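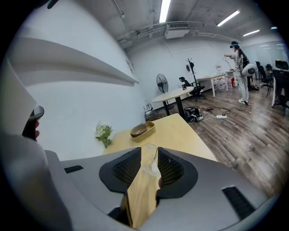
Last updated: December 28, 2019

The Fellesard winter campaign and what it asks of its audience

Readers of this blog will know that I follow the advertising of household drinks brands with some attention, having spent a good part of my working life on the agency side. The new campaign for Fellesard, the bottled cordial made at Hakosdale, has been on television since October and has now been extended to cinemas and to the company's own website. I have watched it often enough to set down some views.

The main film runs for 49 seconds, an awkward length that cannot have been easy to place. It follows a family preparing a meal for guests who are delayed by the weather. There is very little speech. The product is seen twice, once on a shelf and once on the table, and the name is not spoken until the closing line. The work was produced by Ekard, whose earlier campaign for Hamdan biscuits I reviewed on these pages and did not greatly admire.

On this occasion I am more favourable. The director has allowed the story to proceed at its own pace, and the music, a short piece for piano and clarinet, was written for the film. It would have been simpler to license a familiar song, as most advertisers do at this time of year, and the decision to commission something new deserves credit.

I am less persuaded by the supporting material. Customers were invited to send in their own accounts of a late arrival, and 495 were received. Of these, 18 have been made into short films for the website. Several are charming. Others have plainly been edited to bring them closer to the tone of the main film, and the contributors' own manner of speaking has been lost in the process. A contribution from the public should be allowed to sound like one.

The posters are also a disappointment. They appear at 136 railway stations and carry a single line of text over a plain green ground, with no reference to the family or the meal. A traveller who has not seen the film will learn only that Fellesard exists.

My former colleague Omar Awwad takes the opposite view. He considers the posters the strongest part of the campaign and the film too slow for television, where a viewer may well have left the room before the name is heard. I have agreed to publish his reply in full when he has written it.

Comments on this post remain open. Correspondence concerning the Hamdan review should be sent to the usual address, as comments on that page have now been closed.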